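Jul 7, 2021
Skesomia notebook, hand-held collection, cloth tasks
Entry by W. Fuentealba

Carrying on from the May entries. The question is still whether we can drop the head-camera-only pose estimate for the grippers and go to the marker cubes full time. Tindton want an answer before they order more printed faces.

Setup today
Two hand-held grippers, one cube on each. Head camera, looking down, same mount as last time. Floor work only, no table. Bravo build of the recorder on the laptop, the older build kept as a fallback and not needed.

Re-glued one face on the left cube before starting. The corner had lifted and the detector was returning a pose tilted toward the lifted side. Pressed it flat, let it cure over lunch, checked it against the square. Fine now. If you find a face lifting, don't tape over it. The tape shines and you lose the whole marker under the ceiling lights.

Calibration
Gripper-to-cube transform redone for both hands. The left one had moved since May, probably when the bracket was swapped. The right hadn't moved enough to matter. New values are in the shared folder under skeltthorpe/calib. Please don't overwrite the May values, I need both sets to reprocess the old runs.

Method
Operator starts standing, arms down, then squats or bends to the cloth as they like. Pick an edge with one hand, find the opposite edge with the other, lift, lay it back down. No instruction on which hand goes first. Each run stops at 700 frames whether the fold is finished or not. I cut them there so the runs can be compared without padding.

For each frame we keep the cube pose if at least one face decodes, and flag it as strong if 2 or more faces decode. A single face gives a pose but it flips when the face is close to square-on to the camera. That was the trouble in May and it is still there. The filter now rejects any flip that would need the wrist to turn further than a wrist can turn between frames. Crude, but it catches the bad ones I looked at by hand.

Results so far
Ran 4 sets. Kept 3. The set I threw out had the recorder clock drifting against the gripper encoders, so the jaw opening didn't line up with the hand motion. Nothing wrong with the cubes in that one as far as I can tell, but I don't want it in the comparison.

In the kept sets the right hand tracks better than the left. I had expected them to be the same. My guess is that people reach further with the left when they are holding cloth down with the right, so the left cube ends up smaller in the view and more often behind a fold. Wenceslao's guess, that is, written down so I can be wrong about it later. Someone left-handed should do a set before we believe it.

Yellow and orange cloth is good to work with. The detector doesn't find anything in it. The white sheet is harder: when it bunches up behind a cube the white border of the marker runs into it and the outline goes soft. We should try a grey border, or a thin dark line outside the white one. Clear plastic is a nuisance for the same sort of reason, with glare added. The grey floor tile gives back some of the overhead light as well, but I didn't get a false detection off it in any kept set.
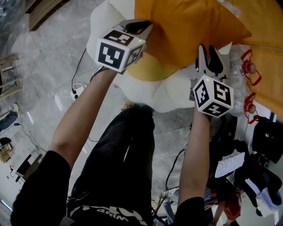 Photo: head camera, cloth tasks. W. Fuentealba / Skesomia

Both cubes have more than one face toward the camera with the hands held up like this, and that is the easy case. The hard case is the hand rolled over with the jaws under the fabric, when the arm or the cloth hides most of the cube. A larger cube would help there but it starts to bump the cloth. I'd sooner put a second, flat marker on the back of the gripper body and fuse the two. Bracket drawing started, not finished.

Cables: keep them out of the walking line. I want the power strip moved to the wall before the next set.

To do
Reprocess the May runs with the flip filter.
Print grey-border faces, one cube's worth only.
Find the clock drift. Start with the encoder timestamps.
Left-handed operator.
Write back to Tindton and tell them to hold the order until the grey border is tested.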